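La cama que dice HANDMADE: galería de una colcha y de todo lo que le echamos encima

Última actualización: agosto

Imprimir esta página | Enviar por correo electrónico

Alquilamos el piso de Boseo con la cama incluida y con un armario en el que no cabe ni la mitad de la ropa de invierno. La casa que lo gestiona, Jikonton, promete en su ficha «textiles con alma artesanal». Yo desconfío de cualquier tela que tenga alma, y más si va incluida en la fianza. Como este mes tocaba vaciar el altillo y decidir qué se queda, he aprovechado para mirar la ropa de cama con calma.

Empiezo por la colcha. Lleva franjas de aire folclórico, con estrellas rojas, flores y cruces verdes que imitan el punto de cruz. Digo que imitan porque están impresas. Y por si a alguien se le escapaba el mensaje, una fila de letras rojas repite HANDMADE una y otra vez. Mi abuela bordó manteles durante media vida y no firmó ninguno así. El recibo del inventario la valora en 142 euros, cifra que me gustaría ver defendida en voz alta.
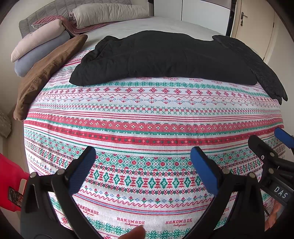
Lo negro es otra discusión. Dede Quartey, que comparte piso conmigo y tiene más fe que yo en las rebajas, sostiene que una buena pieza acolchada negra «viste la cama». Puede ser. También enseña cada pelusa, y en esta casa hay muchas. De momento ocupa el centro, encima de las franjas, y le quita protagonismo a la colcha, lo cual ya es un servicio.

El cabecero gris, con sus canales verticales, me gusta más de lo que esperaba. Eso sí, a ver quién le saca el polvo a cada canal. La boquilla estrecha de la aspiradora Kelter entra mal y sale peor, y el truco del calcetín en la mano que circula por ahí deja más hilos de los que recoge.

Al pie del cabecero y en el lado izquierdo ha ido a parar lo blando: los tonos rosas, el azul grisáceo y el marrón. Dicho así parece una carta de colores pensada por alguien. Son compras de varios inviernos y dos mudanzas, y que combinen es pura suerte. La teoría de Engström, la tienda donde Dede pidió consejo, es que con cinco capas se duerme mejor. La teoría de Engström cuesta 480 euros si se compra entera, así que me la tomo con distancia.
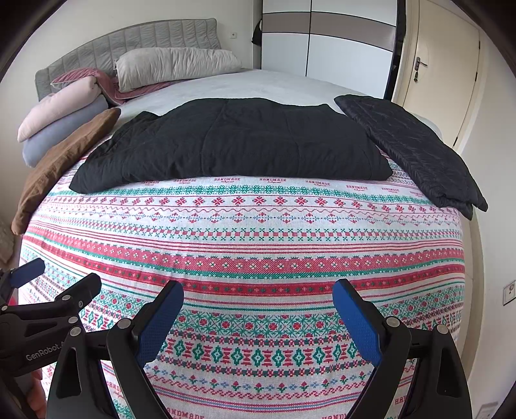

Qué se queda y qué se va

La colcha se queda por obligación contractual. La guardaré en una funda de algodón hasta que haya que devolverla, porque las bolsas de vacío dejan unas arrugas que luego me toca planchar a mí.

Lo negro pasa el otoño a prueba. Si en noviembre sigo sacándole pelusas con cinta adhesiva, se va al altillo.

De lo rosa se queda una pieza, y todavía no hay acuerdo sobre cuál. La marrón es para el sofá. Sobre lavarlo todo a 40 grados, como recomienda la ficha del piso, tengo mis dudas: con lo impreso no pienso pasar de agua fría.

Comentarios (3)

Ott Sakalauskas: Tengo una colcha muy parecida y el rojo aguantó bien unos 51 lavados (mi mujer los apuntaba). Lo que se fue primero fue el verde.

Dede Quartey: Que conste que lo negro sí viste la cama. Y la pelusa es de tu jersey.

Marisa: ¿La funda de algodón la compraste hecha o la cosiste? Las que encuentro son todas pequeñas.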